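Por fin pude ver Zakus, la película de la que media ciudad lleva hablando desde septiembre, y encima me tocó charlar con su protagonista, Consuelo Londoño, al terminar la función. ¡Qué mujer tan divertida! Yo iba con mis preguntas apuntadas y al final no usé casi ninguna.

Consuelo hace de Nondeo, una locutora de radio que pierde la voz en pleno directo y tiene que volver al pueblo de su madre. Me contó que al casting se presentaron 341 actrices y que ella llegó tarde, empapada y con el guion equivocado (se había estudiado el de otra película).

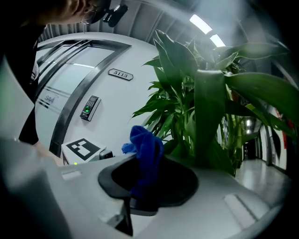

El rodaje duró siete semanas y, según ella, lo peor fue quedarse callada. «Yo hablo hasta dormida», me dijo. Para prepararse pasó varios días comunicándose en casa solo con notas, y su hermana acabó escondiéndole los bolígrafos.

También le pregunté por lo próximo - me moría de curiosidad - y ya tiene firmada una comedia con la productora Lumenta. Del argumento no soltó prenda, aunque sí me adelantó que canta. ¡Y que canta mal a propósito!

Zakus sigue en cartel en los cines Drotura, y la han visto ya unas 3000 personas. Yo pienso repetir la semana que viene con mi madre.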